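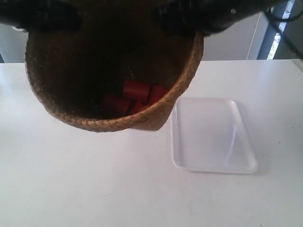

Can a robot do the chores yet? (split from "Jedgate vacuum keeps eating the rug")

Rimbridge Home & Shed Forum > Gadgets > Automation
Thread started 24/05/2020

gumbootgraham_no
Mods asked us to stop clogging up the rug thread, so we can clog this one up instead.

My position, for those who missed it: a machine can pick up a woven basket with some blocks in it and hold it over a table next to a tray. Fine. Good on it. My question is what that has to do with my washing, which is on the floor, inside out, and has a tissue in one of the pockets. I've been promised a robot housekeeper since I was in short pants and so far I own a disc that gets stuck under the couch.

Tell me I'm wrong. I have the afternoon free because I'm avoiding the gutters.

swarfandpeace
You're wrong, but only a bit.

A soft basket is a rotten thing to hold. It's got no flat faces, the rim is a fat braid with hairs coming off it, and the sides give when you squeeze them. I run a small turning shop and our arm is a champion as long as every part arrives in the same spot facing the same way. Hand it something woven and it would have a lie down.

So when I see a gripper hanging on to one of those with the load sitting in the bottom, I don't think "big deal, a basket". I think somebody had a long week.

gumbootgraham_no
Can it put the blocks in the tray though?

swarfandpeace
The tray's empty in both photos and I wasn't in the room. Your guess is as good as mine.

thirdshelfdown
My guess is that it tips them and half end up on the table. It's a shallow tray with hardly any lip, and cylinders have a well-known interest in travelling. I do this every night with a colander of peas, and I've got two hands and decades of experience.

Also, white tray on a white table? I'd lose that myself before I'd had a coffee.

paddock_pete_forever
The colour thing is a fair point. Our packing line at Villca had a camera on it that couldn't see clear lids. You'd watch it stare at a full stack and report no lids. We ended up putting a strip of green tape down the side of the hopper and that camera worked beautifully from then on. The consultant's invoice did not mention the tape.

The red ones would be easy enough for a camera, I reckon, except that they're down in the bottom of a dark basket. Different matter once the shadow gets in.
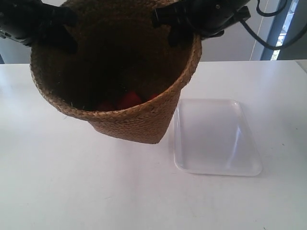

Two grippers on the rim, basket tilted, tray empty.

gumbootgraham_no
Right, so now it takes two of them. I carry a basket with one hand and hold the phone in the other.

swarfandpeace
And how often do you drop the phone?

gumbootgraham_no
That's between me and the laundry trough.

halfasleep_in_hamilton
Jumping in from the Canadian end of the forum, where we also have floors.

Two hands is the interesting part for me. One gripper on one side of a round rim and the whole thing wants to swing. Grab it on both sides and you can choose the tilt. The catch is that the two sides have to agree with each other the entire time. If one gets ahead, you're wringing the basket like a dishcloth. My spouse and I have moved a sofa bed together and I can tell you that two-handed coordination is not a solved problem in nature either.

swarfandpeace
Yes, this. Most shop-floor jobs get designed so you never need the second arm. You build a fixture and the fixture is your other hand. It's bolted down and it never argues. Nobody's going to bolt fixtures all over a kitchen.

thirdshelfdown
Speak for yourself. My jar opener is screwed to the underside of the cupboard and I'd marry it.

bolt_from_the_brew
I'll be the grump. You lot are marking it on effort. An employer doesn't. We trialled a bin-tipping cell at work in November, not saying where, and the number on the brochure was 165 bins an hour. On the floor, with our bins, which are cracked and have labels hanging off them, we got 130 on a good run and then it'd stop and flash its light until someone went over and straightened a bin. So we had a person standing there to watch the machine that was meant to free up the person.

He got very good at straightening bins, mind you.

paddock_pete_forever
130 isn't bad! I know blokes who'd be proud of 130.

bolt_from_the_brew
It isn't bad. It's the standing there. He could've been tipping them.

swarfandpeace
Devil's advocate: a cell that needs somebody now and then can share that somebody with three other cells. That's how we do it. I've got one operator looking after 4 machines and she does the paperwork in between. You had one robot and one minder, so of course the sums were awful.

bolt_from_the_brew
The sums were awful because the bins were awful. But all right, I'll give you half of that.

halfasleep_in_hamilton
Which brings it back to the house, where everything is a cracked bin with a label hanging off. My kitchen has one drawer that only opens if you lift it and lean. I've never told anyone how to do that in words. I don't think I could.

gumbootgraham_no
Now you're on my side.

halfasleep_in_hamilton
I'm on the side of the drawer.

thirdshelfdown
What would you all pay, though? Say it did one job. Tips a basket of pegs or blocks or spuds into a tray and doesn't miss. My grandkids have some 25 kilos of building blocks at my place and every one of them has been in my foot. I'd pay decent money for something slow that picked up blocks overnight while I slept.

bolt_from_the_brew
You can get a shovel at Deson for the price of a sandwich.

thirdshelfdown
A shovel doesn't do it while I'm asleep.

paddock_pete_forever
See, slow is where I come down on this. We keep asking if it's as quick as a person. In a factory, sure, that's the whole game. At home I couldn't care less. The dishwasher takes two hours to do what I can do in fifteen minutes and I'd fight anyone who tried to take it off me.

swarfandpeace
Best post in the thread. Although the dishwasher got there by making you do the hard part. You load it. Somebody worked out how to wash plates in a box and left the picking up to us, and the picking up is exactly what those grippers are having a go at.

gumbootgraham_no
And you load it wrong, according to everyone else in the house.

OK, revised position. Shop floor: yes, if the parts behave and somebody's within shouting distance. House: it can hold a basket, and I'll be civil to it. I'm still not letting it near the good glasses.

halfasleep_in_hamilton
How are the gutters?

gumbootgraham_no
Full.

moderator_rimbridge
Moved the four posts about jar openers to Kitchen. Please keep this one to robots. The rug thread is open again if anyone has the part number for the Jedgate side brush.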